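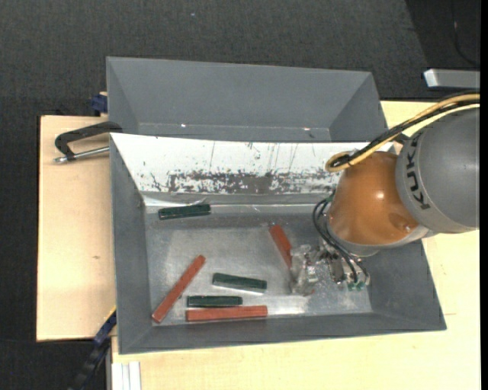

Unit 4 of the course is concerned with the condition of containers used in small-parts storage and with the manner in which contents are presented to the person who must pick from them. Students are expected to have read the Unit 3 handout on shelving before attending. A bin is judged first by its working surfaces, and wear is seldom spread evenly over them. On the metal bin holding the green and reddish-brown blocks, the far inner wall is bright white with long vertical scratches, and a band of worn, dark gray patches runs along its lower portion, densest in the middle and thinning to specks at both ends. The floor carries scuffs and fine scratches of a different character. Students should learn to record these as two separate findings on the condition sheet.

4.1 Terms used in this unit

Bin: any open container from which parts are taken by reaching in from above.
Flare: the outward slope of a side wall, measured from the vertical.
Wear band: a continuous or broken strip of surface damage at a more or less constant height.
Lie: the position of a part on the floor of the bin, including its direction and whatever it touches.
Dead corner: a corner in which a part can settle so that it cannot be grasped by its long sides.

The term "tray" is used in some of the older readings for a wide bin with low walls. Either term will be accepted in written work, provided that one is used throughout.

4.2 Wall shape

A flared wall gives the hand more room at the top of the bin than at the floor. It also allows a part that has been pushed against the side to slide back down. Straight walls hold more for the same shelf width, and for this reason they remain common in the Bollesdale stockroom. The lecture will compare the two shapes with regard to cleaning, stacking and reach. Students should note that a flared bin placed directly in front of another takes up more bench depth than its floor dimensions suggest. Bench plans must therefore be drawn to the rim.

4.3 Surface condition

Inspection is carried out with the bin empty and wiped. Each inner wall is examined separately, beginning with the wall farthest from the user and proceeding clockwise. The floor is examined last. The following are entered on the sheet:

Direction of scratches (vertical, horizontal, mixed)
Height of any wear band above the floor
Whether the band is continuous or broken
Loss of coating, where a coating was applied
Dents, and whether they can be felt from the outside

Glare is a frequent source of error. Bare metal returns light in patches that may be mistaken for polish or for damage. A mark should be viewed from two directions before it is entered. If it moves when the viewer moves, it is a reflection and is left off the sheet.

No cause is to be stated in the condition section. Suggested causes belong under Remarks and must be signed. Marlene Cormier's reading on the Gorkbridge inspections (course packet, second item) contains several sheets in which the two were confused, and it should be studied with that fault in mind.

4.4 Lie of elongated parts

Parts that are much longer than they are wide do not settle in the same way as cubes or washers. They may rest parallel to one another, cross, or come to lie with one end near a wall. Parallel parts with little space between them are awkward to separate, as the fingers must enter a narrow gap. A diagonal part with its end near a wall can usually be taken at the middle. Color helps in sorting but has no bearing on lie, and students should sketch positions in outline before adding it.

Sketches are made from directly above. The near edge of the bin is always drawn at the bottom of the page.

4.5 Practical exercise

Students will work in pairs in the Inosmont room. Each pair will draw one bin and a set of elongated blocks in two colors from Harpreet Turcotte at the supply counter. Complete a condition sheet for the empty bin. Pour the blocks in from rim height, sketch the result, and mark any part in a dead corner. Repeat once with the bin turned end for end. Blocks are to be returned by color.

4.6 Written work

Submit both sketches, the condition sheet and a commentary of 400 words to Liette Vachon by 18/10/2026. Commentaries exceeding the limit will be returned unread. Requests for an extension are addressed to Amrit Beaudoin in writing.

Reading for Unit 5: McIntyre packet, through page 69.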